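Trekska opens its Vallejo lab for an afternoon of tidying robots

Search this site Enter keywords Go
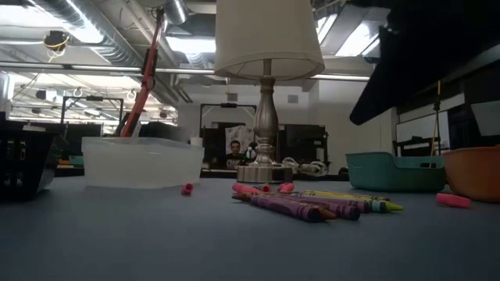
Crayons, erasers and a lamp on one of the tables at Trekska's open day.

I spent the afternoon of August 7, 2023 at Trekska's place in Vallejo, and I came home wanting someone to clean up my desk. The company let in 100 visitors, in small groups, to watch its robot arms sort the kind of stuff you'd find in any kid's room – crayons, erasers, bins to put it all in.

Marcelino Echevarría showed my group around, and he was great with the kids (and patient with me, I asked a lot). He told us the project is called Firkisholm and has been running since February. So far the team has tried it with 239 different household items. Erasers are harder than they look, he said, especially the little cap ones that go on the end of a pencil. Crayons like to roll, too.

My favorite part was the questions at the end. A girl in front of me wanted to know if the robot gets bored, and Marcelino said he does, sometimes, but he has coffee!

Saster, which paid for the snacks, is helping with the next open day as well – it's planned for 3 to 4 hours, and you sign up at the front desk. Parking is tight, so take the bus if you can.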